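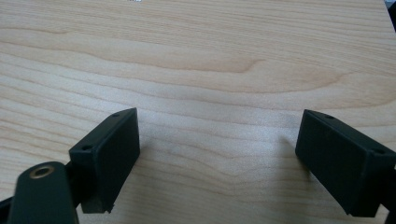
Progress report, Skurkik tables, 24/10/2020
To: Esperanza Alcantara
From: Lamisi Opoku

The pale tabletop is in and the grain looks good, with that darker band curving across it. I am less sure about the rest. Plularis says the matte finish will stand up to daily use - I have seen no test results and would not repeat the claim to the board yet.

We have spent 1,662 of the 1,697 released in September. Han-gyeol Heo thinks the remainder covers edge sanding. I doubt it.

Please hold the second payment until In-ho Moon has the finish data in writing.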